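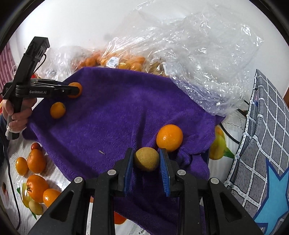 Section 4. Teaching the Plodeo a new fruit

If you have worked a packing table for any length of time, your hands already know more about oranges than any software does. This section covers how to pass some of that on to the Plodeo sorting arm using the hand-held grippers. You do the handling yourself, at your own table, and the arm learns from it. No programming!

Who should do this: anyone on the packing crew. At the Prallavetti site the first sessions were led by Farzana Chaudhry, who had packed citrus there for years before the arm arrived, and most of the tips below are hers.

4.1 Before you start

1. Lay a towel or other soft cloth over the part of the table you will work on. Smooth fruit rolls, and folds in the cloth help hold it still.
2. Put out mixed fruit. Large and small oranges, rough skins and shiny ones, a lemon or two if your line sees them.
3. Check that the ridged finger pads are clean and seated all the way along each finger.
4. Route the cables away from the fruit and off the front of the table.

CAUTION: Keep loose sleeves, lanyards and bracelets clear of the finger joints.

4.2 Recording a session

1. Take one gripper in each hand. Open and close both fully, 2 times, and wait for the tone.
2. Bring the open fingers down on either side of the fruit. Stop for a moment before you close.
3. Close until the fruit is held, then lift.
4. Set the fruit down where it belongs. Let it touch the cloth before you open.
5. Carry on with the next piece. Work at your normal speed, or a bit under it.

A full session is 216 picks. Take a break whenever you like; the counter holds its place. Sessions with fewer than 198 good picks are not used for training and should be topped up the same day.

NOTE: Fumbles are fine. If a piece slips, pick it up again and keep going. The arm needs to see recoveries too, and Farzana's early sessions (full of runaway tangerines) gave some of the best results we got on small fruit.

CAUTION: Do not record with split or leaking fruit. Juice gets under the pads.

4.3 What changes on the line

Once a fruit is approved, the arm takes over the long, repetitive stretch of single picks. Packers move to grading, bagging and checking the arm's work, and they decide when it needs another lesson. Plan on rotating everyone through recording, including the night crew.

Any packer may pause the arm at any time without asking a supervisor. See Section 6 for restart steps.

Revised 8/28/18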